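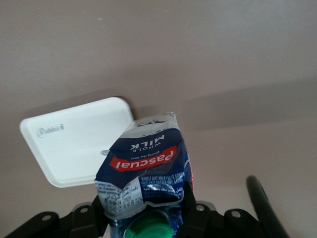
오프사이드는 축구 규칙 가운데 어린이들이 가장 많이 물어보는 규칙입니다. 골이 들어가서 모두 기뻐하는데 갑자기 깃발이 올라가고, 골이 취소됩니다. 무엇이 잘못되었는지 알려면 선수들의 자리를 떠올려 보아야 합니다. 머릿속으로 그리기 어려우면 물건을 놓아 보면 됩니다. 다 마신 우유갑도 괜찮습니다. 빨간 띠가 있는 남색 우유갑처럼 눈에 잘 띄는 것을 골키퍼로 정합니다. 구겨지고 찌그러진 것이라도 됩니다. 그 앞에 지우개를 하나 놓고 수비수라고 부릅니다. 공격수는 연필깎이로 하고, 공은 동전으로 합니다. 이 글을 읽으면서 물건을 조금씩 옮겨 보세요.

## 오프사이드 규칙은 왜 있을까

축구를 할 때 공격수가 상대 골대 바로 앞에 계속 서 있다고 생각해 봅시다. 친구들이 멀리서 공을 뻥 차 주면 그 선수는 몸만 돌려서 슛을 하면 됩니다. 그러면 다른 팀도 똑같이 할 것입니다. 공은 경기장 이쪽 끝에서 저쪽 끝으로 날아다니고, 가운데에 있는 선수들은 하늘만 쳐다보게 됩니다.

오프사이드 규칙은 공격수가 상대 골대 앞에서 미리 기다리다가 공을 받는 일을 막습니다. 그래서 공격수는 수비수와 비슷한 줄에서 움직이다가 알맞은 때에 뛰어나가야 합니다. 패스를 하는 선수도 그때를 맞추어야 합니다.

## 오프사이드 위치

먼저 '오프사이드 위치'라는 말을 알아야 합니다. 우리 편이 공을 차는 순간, 공격수가 다음 조건에 모두 맞으면 오프사이드 위치에 있는 것입니다.

- 상대 팀 쪽 경기장 안에 있다.
- 공보다 상대 골라인에 더 가까이 있다.
- 상대 팀에서 뒤에서 두 번째 선수보다 상대 골라인에 더 가까이 있다.

하나라도 맞지 않으면 오프사이드 위치가 아닙니다. 우리 편 경기장에 있는 선수는 아무리 앞에 있어도 괜찮습니다. 하프라인은 상대 팀 쪽으로 치지 않습니다. 공보다 뒤에 있는 선수도 괜찮습니다. 그래서 뒤로 주는 패스를 공보다 뒤에서 받으면 오프사이드가 되지 않습니다.

수비수와 똑같은 줄에 있는 것도 괜찮습니다. 줄이 같으면 더 가까운 것이 아니기 때문입니다.

몸에서 어디를 재는지도 정해져 있습니다. 머리와 몸통과 발은 재지만, 손과 팔은 재지 않습니다. 골키퍼의 손과 팔도 마찬가지입니다. 공격수가 팔을 앞으로 쭉 뻗고 있었다면 그 팔은 보지 않습니다. 하지만 발끝이 조금이라도 앞에 나가 있으면 오프사이드 위치입니다.

## 뒤에서 두 번째 선수는 누구일까

보통은 골키퍼가 맨 뒤에 있습니다. 그래서 뒤에서 두 번째 선수는 대개 수비수입니다. 사람들은 이 선수를 '최종 수비수'라고 부르기도 합니다. 말만 들으면 맨 마지막 선수 같지만, 골키퍼가 그 뒤에 있습니다.

골키퍼가 앞으로 나와 있을 때는 달라집니다. 골키퍼가 공을 막으려고 멀리 뛰어나갔고, 수비수 한 명만 골대 앞에 남았다고 합시다. 이때 맨 뒤의 선수는 그 수비수입니다. 뒤에서 두 번째 선수는 골키퍼일 수도 있고 다른 수비수일 수도 있습니다. 골라인에서부터 차례로 따져 보아야 합니다.

책상 위의 물건으로 해 봅시다. 골키퍼를 지우개 앞으로 옮깁니다. 이제 맨 뒤에는 지우개가 있습니다. 연필깎이와 동전을 여러 곳에 놓아 보면서, 연필깎이가 오프사이드 위치인지 말해 보세요.
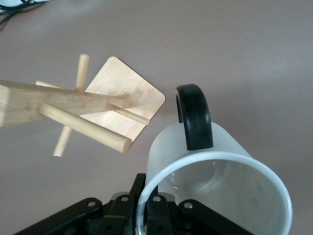 델리아 에네는 처음 이 규칙을 배웠을 때 골키퍼는 아예 빼고 생각하는 줄 알았다고 했습니다. 그래서 골키퍼가 앞으로 나온 경기에서 왜 깃발이 올라갔는지 한참 몰랐다고 합니다. 골키퍼라는 이름을 잊고 상대 팀 선수 모두를 똑같이 보니 훨씬 쉬워졌다고도 했습니다.

이 방법은 여러분도 쓸 수 있습니다. 누가 장갑을 꼈는지는 따지지 않고, 골라인에 가장 가까운 상대 선수와 그다음으로 가까운 상대 선수를 찾으면 됩니다.

## 위치에 있기만 하면 반칙일까

오프사이드 위치에 서 있는 것만으로는 반칙이 아닙니다. 그 선수가 경기에 끼어들어야 반칙이 됩니다. 끼어든다는 것은 이런 뜻입니다.

우리 편이 차 준 공을 받거나 건드리면 끼어든 것입니다. 골키퍼 바로 앞에 서서 공을 보지 못하게 가려도 끼어든 것입니다. 수비수가 공을 차려고 하는데 몸으로 방해해도 그렇습니다. 골대나 골키퍼에 맞고 튀어나온 공을, 처음부터 오프사이드 위치에 있던 선수가 차 넣어도 반칙입니다.

반대로 멀리 떨어진 곳에서 가만히 서 있었고 공이 다른 선수에게 갔다면 경기는 계속됩니다. 그 선수는 천천히 걸어서 돌아와도 됩니다.

## 언제를 보고 판단할까

가장 헷갈리는 부분입니다. 심판은 공격수가 공을 받는 순간을 보지 않습니다. 우리 편이 공을 찬 순간을 봅니다.

킬콤 팀과 렐트몬트 팀이 경기를 한다고 합시다. 킬콤의 6번 선수가 공을 길게 찹니다. 그 순간 킬콤 공격수는 렐트몬트 수비수와 같은 줄에 있었습니다. 공격수는 아주 빠릅니다. 공이 날아가는 동안 수비수를 제치고 앞으로 달려 나가 공을 받습니다. 공을 받을 때는 수비수보다 한참 앞에 있지만 오프사이드가 아닙니다.

이번에는 반대로 해 봅시다. 6번 선수가 공을 찼을 때 공격수는 이미 수비수보다 앞에 있었습니다. 공격수가 얼른 뒤로 돌아와 수비수 옆에서 공을 받습니다. 받을 때의 자리는 괜찮아 보여도 이것은 오프사이드입니다. 공을 찬 순간에 이미 오프사이드 위치였기 때문입니다.

긴 패스는 최대 50미터까지 날아가기도 합니다. 그동안 선수들은 꽤 많이 뛸 수 있습니다. 관중석에서는 공이 떨어지는 곳만 보기 쉬워서 심판이 틀렸다고 생각하는 사람도 생깁니다.

## 오프사이드가 없는 때

공을 다음과 같이 바로 받을 때는 어디에 서 있어도 오프사이드 반칙이 되지 않습니다.

1. 골킥
2. 스로인
3. 코너킥

'바로'라는 말이 중요합니다. 스로인을 받은 선수가 다시 다른 선수에게 패스하면 그때부터는 오프사이드를 따집니다. 코너킥을 짧게 주고받을 때도 같습니다. 프리킥은 이 목록에 없습니다. 그래서 프리킥을 찰 때 공격수들은 수비수와 줄을 맞추려고 애씁니다.

## 누가 알려 줄까

큰 경기에는 터치라인 옆에 부심이 2명 있습니다. 부심은 깃발을 들고, 뒤에서 두 번째 선수와 줄을 맞추어 옆으로 움직입니다. 공이 그 선수보다 골라인에 더 가까이 가면 공을 따라갑니다. 옆에서 똑바로 보아야 누가 앞에 있는지 알 수 있기 때문에 부심은 경기 내내 바쁩니다.

반칙이라고 판단하면 부심이 깃발을 위로 듭니다. 주심이 휘슬을 불면 부심은 깃발로 반칙이 일어난 곳을 알려 줍니다. 깃발을 비스듬히 위로 들면 부심에게서 먼 쪽, 어깨높이로 들면 가운데, 비스듬히 아래로 내리면 가까운 쪽입니다.

비디오 판독을 쓰는 경기에서는 부심이 깃발을 조금 늦게 들 때가 있습니다. 골이 될 것 같은 공격이라면 끝까지 두고 본 다음에 알려 줍니다. 그래서 골이 들어간 뒤에 깃발이 올라가기도 합니다.

## 그다음에는 어떻게 될까

오프사이드 반칙이 나오면 상대 팀이 간접 프리킥을 찹니다. 간접 프리킥은 찬 공이 다른 선수에게 닿은 다음에 골대에 들어가야 골이 됩니다. 차는 곳은 반칙이 일어난 자리입니다. 오프사이드만으로 옐로카드를 받지는 않습니다.

수비하는 팀은 이 규칙을 이용하기도 합니다. 상대가 패스하기 바로 전에 수비수들이 한꺼번에 앞으로 나가면, 공격수만 뒤에 남습니다. 이것을 오프사이드 트랩이라고 합니다. 트랩은 덫이라는 뜻입니다. 수비수 한 명이 늦게 나가면 공격수는 오프사이드가 아니고, 골키퍼와 마주 보게 됩니다.

## 우리 동네 경기에서는

나이가 어린 선수들의 작은 경기에서는 오프사이드를 쓰지 않는 곳이 많습니다. 경기장이 작고 부심도 없기 때문입니다. 스터포트의 어린이 축구 교실에서도 가장 어린 반은 이 규칙 없이 경기합니다. 대회마다 규칙이 다를 수 있으니 처음 나가는 대회라면 시작하기 전에 코치나 심판에게 물어보세요.

학교 운동장에서 친구들과 할 때는 미리 정하면 됩니다. 오프사이드를 하기로 했다면 한 사람은 옆에 서서 줄을 보아야 합니다. 골이 들어간 다음에 정하려고 하면 다투게 됩니다.

## 낱말 풀이

**골라인**: 골대가 서 있는 쪽의 경기장 끝 선.

**터치라인**: 경기장 옆쪽의 긴 선. 공이 이 선을 완전히 넘으면 스로인을 합니다.

**하프라인**: 경기장을 반으로 나누는 선.

**부심**: 주심을 도와 깃발로 신호를 보내는 심판.

**간접 프리킥**: 바로 골을 넣을 수 없는 프리킥. 주심은 이때 한쪽 팔을 위로 들고 있습니다.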